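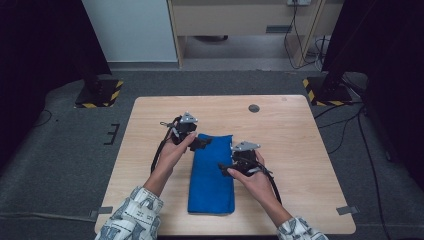

I spent most of March going back and forth between two pairs of hand-held grippers. The old pair is the Nader set we have had since Jenville. The other pair is a loan from Lerato Venter, who built them at Saraç and wanted a second opinion before ordering more parts.

Cloth is what I care about most, so cloth is what I tested. Each trial was the same: start with a folded towel, open it flat, fold it back up. I did 20 trials with each pair, all in the same room and all before noon, when my hands are fresh.

The Nader pair dropped the cloth in 9 trials. The loaners dropped it in seven. That is not a big gap, and I would not buy anything because of it. The bigger difference was in the jaws. The loaners close flatter, so I could pick up one layer without dragging the one under it. With the Nader pair I often got both and had to start over.

The cables still bother me on both. They pull at the wrist when I reach across, and after 12 folds I notice it – the left side more than the right. Nesrin Ertürk suggested running them up the sleeve. I tried it once and they pinched at the elbow.

I have not tried either pair with the Isis controller yet. The firmware needs an update first, and Lerato wants her grippers back by the end of the month, so the Nader pair will probably go first.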